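Home | Forums | New Posts | Members | Log in
Filed under: Reviews & Buying > Teach Kits > Handheld

Trokton teach kit, anyone bought one?

slotcar_dad
Looking at the Trokton handheld kit. Two grippers, charger, case, the desktop software and three months of the Ploltmont upload service. 465 shipped. Want to teach my arm to fold shirts and sort the wash, been stuck on that since February. Is it worth it or do I just print my own fingers and bolt a camera on like everybody did last year?

Dridau has a sale on theirs, 339, but single hand only as far as I can tell.

mudflap_77
Have the Trokton. Short version, hardware good, software meh. Fingers are soft enough to pinch one layer of a t-shirt without grabbing the sheet under it, which my printed ones never managed. Battery is fine. The clip browser crashes if you load more than one session at a time. Support answered me in a day, told me to reinstall. Still crashes.

Get two hands if it's folding. Don't even think about the single.

pennywhistle
Disagree on the two hands thing. Did socks, towels, picking stuff out of a basket, all with the Dridau single. Only shirts gave me grief. If he's sorting he can save the money and get a decent light.

mudflap_77
He said fold shirts. first line.

pennywhistle
He said fold AND sort. Whatever. Sorting one handed works fine and it trains faster, half the data to chew thru.

ottoline_k
Been running two-hand laundry sessions for a while so here's how it goes. Work in a normal bedroom, not a cleaned up one. My first batch was all on a bare table and the arm fell apart the minute it saw a patterned cover. Now it's bed, clothes piled on it, basket on the floor next to it, bags and cables wherever they are. Sit low beside the bed if your back hates you. Crewnecks are the worst item, sleeves go everywhere. 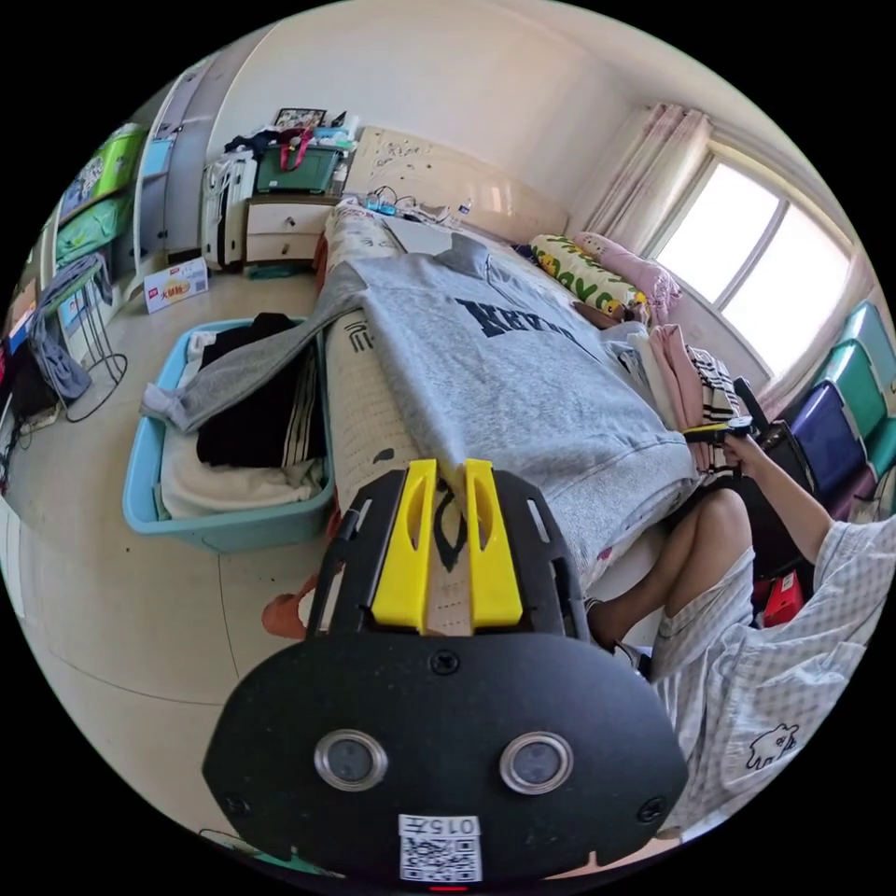 gravelroad: Sleeves are the whole problem imo. Ours got decent at the body of a sweatshirt and then just left the arms hanging like it was done. What fixed it was doing a bunch of clips of ONLY the sleeve part. Grab near the cuff, lay it across, stop. Took 128 clips before it quit ignoring them.

ottoline_k
Yep same. Short clips. I used to do the whole pile in one take and most of it was useless, one bad grab and you toss five minutes of work. Now a clip is one item or one piece of one item. Slow hands too. Slower than feels natural.

slotcar_dad
ok so two hands. What about the upload service, do I need it or can I train at home? I have a desktop with a mid range card.

mudflap_77
You can train at home. It's just slow. Ploltmont is nice for checking clips, flags the ones where tracking dropped. After the three months it's 28 a month and I let mine lapse. Export your stuff before it runs out, the button is burried under Account and not under Sessions where any sane person would look.

pennywhistle
See that's the part that bugs me. You pay 465 and then rent your own clips back.

ottoline_k
You don't rent them, they're on the card in the gripper, you can pull them off yourself. Only the checked versions are on the server.

pennywhistle
Fine but the kit page doesn't say that anywhere. I looked.

ottoline_k
True, page is bad. It's in the pdf.

gravelroad
One more vote for the Trokton, with a complaint. Tracking gets flaky when there's a big bright window right in front of you and not much else. Close the curtain or turn so the window's off to the side. The Todorova folks put out a free calibration script that helps a bit, works with both brands. Needs redoing any time you swap fingers, which I forgot once and lost an evening.

slotcar_dad
Does the Todorova script run on windows or is it linux only

gravelroad
Both. Windows one is a version behind, does the job.

mudflap_77
also buy spare fingers with the kit. They wear at the tips and shipping on its own is silly.

slotcar_dad
Ordered the Trokton with a spare set. Will skip the sub after three months unless the home training is misery. Gonna start with sleeves only I guess, and put the sorting off til later. Will post clips when I have any that aren't embarassing.

pennywhistle
Do socks first. You'll thank me.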